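餐饮服务与食品安全管理　课程讲义
第四讲　餐用具的清洗、消毒与保洁

本讲配合教材第四章使用，课前请通读一遍。操作台与黑色金属丝沥水架的布置可参看下图，架上一侧设有插放盘碟的竖齿。 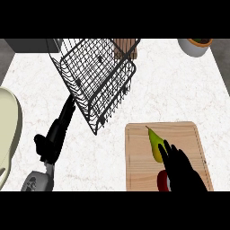
一、本讲要求

1. 掌握清洗、消毒、保洁三个环节的先后次序及各自目的。
2. 能够区分物理消毒与化学消毒的适用范围。
3. 能够独立填写消毒记录表，并判断记录是否完整。

二、基本概念

清洗，指利用清水和洗涤剂去除餐用具表面食物残渣、油脂及其他污物的过程。消毒，指以物理或化学方法杀灭或清除表面病原微生物的过程。保洁，指消毒后的餐用具在使用前避免再次受到污染的措施。

三者不可互相替代。表面残留油脂时，消毒液中的有效成分会被消耗，热力也难以均匀传递，故未洗净的餐用具不得直接进入消毒环节。

三、手工清洗的步骤

（一）刮除残渣，倒入带盖的废弃物容器。
（二）在第一水池内用洗涤剂溶液刷洗，注意杯口、碗底圈足和筷子头部。
（三）在第二水池内用流动清水冲净洗涤剂。
（四）采用化学消毒的，在专用水池内浸泡，时间按产品说明执行，浸泡后再次冲洗。
（五）沥干或烘干。不宜使用抹布擦拭；确需擦拭的，应使用经消毒的专用擦巾。

四、消毒方法的选择

陶瓷、不锈钢等耐热餐具宜首选煮沸或蒸汽消毒。不耐热的塑料制品和部分玻璃器皿可采用含氯消毒剂。配制含氯消毒液时应现用现配，以试纸测定浓度，不得凭颜色或气味估计。消毒剂不得与酸性清洁剂混用。

五、沥水与存放

盘碟应竖立放置，彼此留出间隙；碗、杯口朝下。沥水架应定期拆洗，接水盘每班倾倒一次。沥干后的餐用具应及时移入密闭保洁柜，柜内不得存放私人物品、清洁剂或未消毒的器皿。

六、案例讨论

Monelham餐厅午市设座277位，清洗间仅有37格盘架可供周转。高峰时段，员工将尚有水迹的盘子叠放后直接送入保洁柜。课上分组讨论：
1. 该做法违反了本讲所述的哪些要求？
2. 在不增加面积的前提下，沥水环节可以如何调整？
3. 若改用机洗，记录表应增加哪些项目？

七、作业

撰写案例分析一篇，不少于500字，于九月底前提交。格式要求见课程说明，逾期提交者按平时成绩管理办法处理。

下一讲内容为食品留样与冷藏管理。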